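Teaching by Hand at Fetport

Most of the teaching at Fetport happens at a table. A person sits down with a gripper in each hand and does an ordinary job with them: opening a lid, moving a bottle, closing the lid again. The positions of the grippers are recorded along with video, and the recordings are used later to train a pair of robot arms.

We spoke to the lead demonstrator there on a Sunday, when the building was quiet. She has been doing this work since May. Before that she drove robot arms by remote control at Prallham, a company that sorts returned goods.

"With the remote setup you are always a little behind," she said. "You move the handle, the arm moves, you look at the screen, you fix it. I could do it, but opening a flip lid took me 30 seconds. With these in my hands it takes 2."

The team still keeps a remote station and uses it for checking what a trained arm gets wrong. For teaching small household tasks, they prefer the handheld grippers.

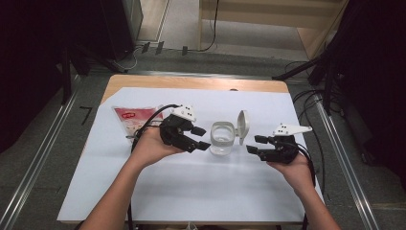
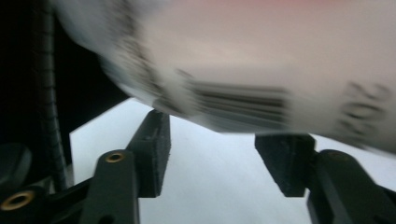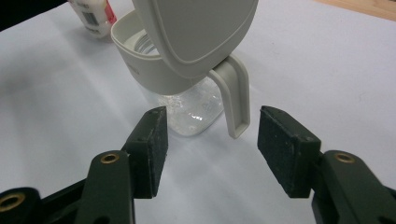
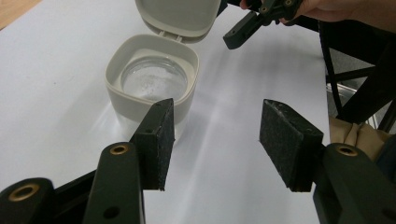 Methods and Training

New demonstrators start with lids. "A lid looks easy until you have two flat pads and no fingertips," she said. "People want to reach in with a thumb. You can't. You have to hold the body with one side and push with the other, and you have to do it slowly enough that the cameras get something useful."

Speed is the most common problem. When an object is swung past the gripper too fast, the print on it smears in the video. Clear containers are hard in a different way. "Glass and clear plastic pick up whatever is behind them. On a white sheet the edge can be very faint. I turn the thing until I get a highlight on the rim."

A task at Fetport needs 300 good demonstrations before anyone tries to train on it. She throws out the ones where she hesitated or regripped for no reason. A slip that she recovers from stays in.

"The arm is going to slip too," she said. "It should have seen somebody deal with that."

The recordings are sorted with a program called Stidier, which lines up the views from the different cameras. She does the first pass herself, usually the same afternoon, while she still remembers which attempts felt wrong.

Asked what she would change, she named the cables. They pull at the wrist, and after a long session she feels it in her forearms. Softić, the workshop that makes the grippers, is working on a lighter version. She has tried it and wants the pads moved a little closer to the hand before she switches over.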